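We use cookies to improve your visit. By carrying on you agree to our cookie policy.

I'd been meaning to ask Leonilde Bragança about her letters for ages, and when we finally sat down in Predau she'd already written two that morning (before breakfast!). She has kept up with the same pen friend for 23 years and they've only met once.

"We were terrible in person," she told me, laughing. "So polite! Then I got home and wrote her 15 pages." 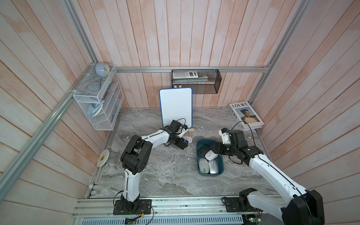 Pale planks at the sides and back, marble pattern underfoot.

I asked how you start with a stranger, which is the bit that puts me off. She starts with the weather and doesn't feel bad about it. "Weather, then what I ate, then something I'm cross about. By then you're talking." 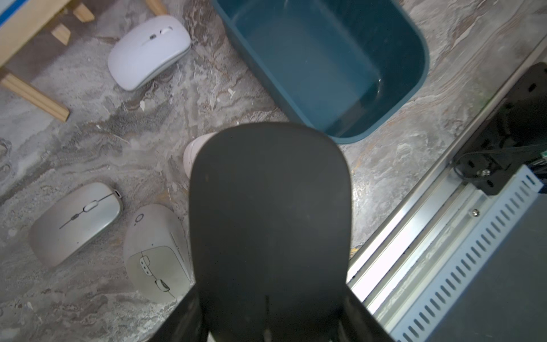 The teal-blue tub, with grey marbling all round.

Does she keep copies? No, never, though she has every reply, 2,259 of them, sorted by year in shoe boxes under the stairs. She went through the lot in May and found an argument about plums she'd clean forgotten.

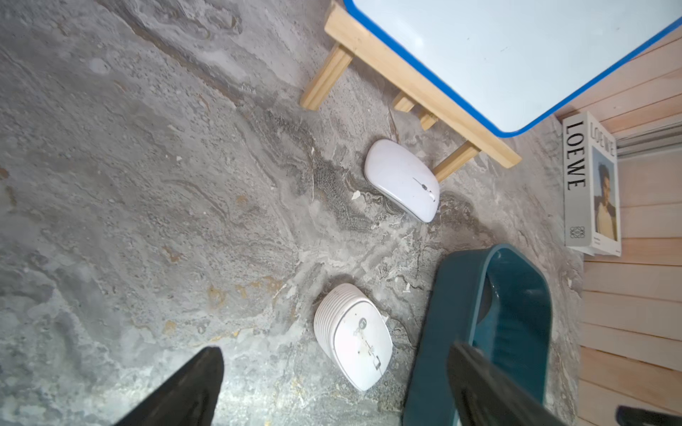
Mervin MacDonald told me he gave up on letters because the wait drove him mad, and that by the time an answer came he couldn't remember what he'd asked. Leonilde wasn't having it. "Then he should ask better questions!"

She does get gaps, mind you. The longest was about 7 months, when her friend moved house and the new address went astray, and she just kept writing and

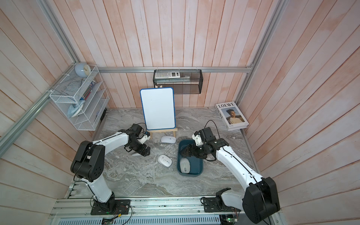

saved them all up in a drawer. They went off together in one fat parcel. "The postage was shocking," she said, and went to put the kettle on.

Recent posts
Esther Mabula on learning the accordion
A wet weekend in Salgado
Roland Parsons and his allotment diaries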